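六八三号房

母亲搬走以后，房子空了一个冬天。一月里我回去过一趟，只关了水闸，别的什么也没动。

再去是六月。从卡贝里到布里克维尔的车票涨到一百八十八块，我买了单程。门还是老样子，要往上提一下才打得开。屋里有股旧报纸的味道。我把窗户全推开，从厨房开始收。

碗碟用报纸包好，放进纸箱。锅留给楼下那家。水池下面的柜子最难收，母亲什么瓶子都舍不得扔，油瓶、醋瓶、洗洁精的瓶子，洗干净了倒扣着，一层叠一层。我拿了两个袋子，一个装要扔的，一个装不知道该不该扔的。

收到最里面，是那只橙色的塑料瓶。 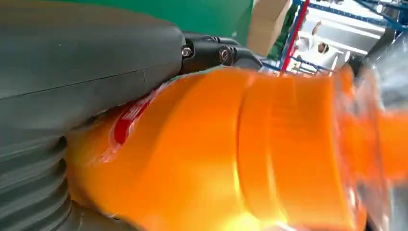 小时候家里停水，她就用它浇花。瓶盖上扎了几个眼，是父亲拿烧红的钉子扎的。瓶身上一道一道的棱，手小的时候正好卡得住。我提着它从厨房走到阳台，一路滴水，她跟在后面用脚踩着抹布擦。那时候阳台上有茉莉，还有一盆总也养不死的葱。

后来父亲去莫尔库斯做工，每月寄钱回来，汇款单上写三千二百八十六块，一分不差。母亲把单子折好，夹在挂历后面。花慢慢少了，葱一直在。

我给她打电话，问瓶子还要不要。

她问哪一只。

我说橙色的，浇花那只。

电话那头有电视的声音。她想了一会儿，说这边的阳台朝北，种不了什么。又说，你看着办吧。

我说好。

挂了电话，我接着收抽屉。里面有筷子、橡皮筋、恩图利商店的旧收据，字都褪了。天黑前，要扔的那一袋满了，我提下楼去。回来以后，我把瓶子放进装碗的箱子，旁边塞了一团报纸，用胶带封了口。

箱子上我写了两个字：厨房。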